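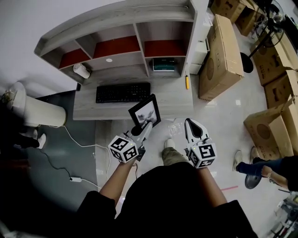 Call for participants: comparing two hand-held grippers

Stodmont is looking for 12 people to help us compare two sets of hand-held gripper fingers, known here as Flekitz and Fleltamo. You will use both sets to do ordinary tidying jobs at a desk with shelves, such as picking up a picture frame and standing it in a compartment. No experience with robots is needed.

What you will do

Each participant comes in for one session of three hours, with breaks. You hold one gripper in each hand and work standing up. After a short practice you repeat a set of 36 tasks, half with each set of fingers. Cameras on the grippers record each task. At the end you fill in a form about grip, weight and how tired your hands and forearms feel.

Half of the group will start with Flekitz and half with Fleltamo. You cannot choose which comes first.

Who can apply

You should be 18 or over and able to stand for 30 minutes at a time. We would like to hear from left-handed people in particular, as there were very few in the May round. Please do not apply if you have had a wrist or shoulder injury in the past year. Glasses are fine. Wear flat, closed shoes and leave rings and bracelets at home.

Placing the frame

Most of the session is spent on shelf tasks. The compartments are narrow and the side panels leave little room for the gripper body, so the angle of approach matters. A placement counts when the frame stands without support after the fingers have opened. You may try again if it falls, and retries are recorded as part of the results.
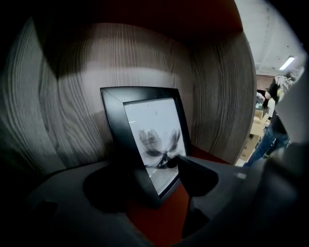
Page 2 of 3

Payment and travel

We pay 33 pounds per session, plus local bus or train fares if you bring the tickets. Payment is by bank transfer. If you decide to stop early you will still be paid in full.

Your data

The recordings may show your hands, arms, clothing and shoes, and sometimes other people in the room. They are used to compare the fingers and to set up the Adamczyk controller. Faces are blurred before files leave the building. You can ask us to delete your recordings at any time before the report is written.

How to apply

Write to Grażyna Sikora at the Stodmont front office by 15 July 2021. Give your name, a telephone number, which hand you write with and the times you could come in – mornings are easier for us. Questions about the equipment should go to Kedir Lencho, who runs the sessions. The consent form is on the next page. Please read it before you write, and bring a signed copy with you.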